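How to pack a box of books so it survives the move
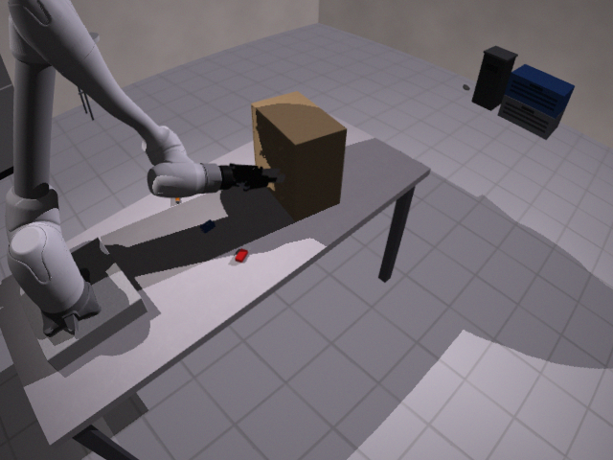

Stuart Nuttall

I've moved house five times now, and I've wrecked my share of paperbacks along the way. Last June I finally got all of mine into the new place without a single bent cover, so this is how I do it.

Go small with your cartons. I know the big ones look like better value, but fill one with hardbacks and you won't get it off the floor! I stick to roughly 16 kilos a box (bathroom scales are fine for checking).

Tape the bottom seam twice, then once across the middle. Scrunch up some paper and line the base. Hardbacks go in upright, spines against the side, snug but not jammed. Paperbacks lie flat in stacks, biggest at the bottom — never spine up, or the pages sag and pull at the glue.

Fill the gaps with tea towels or old T-shirts. Give the box a gentle shake, and if anything shifts, add another sock.

Write the room and the shelf on two sides in thick texta. Leave the top blank, as you won't see it once they're stacked. Keep the cartons up off the garage concrete if they're staying there overnight.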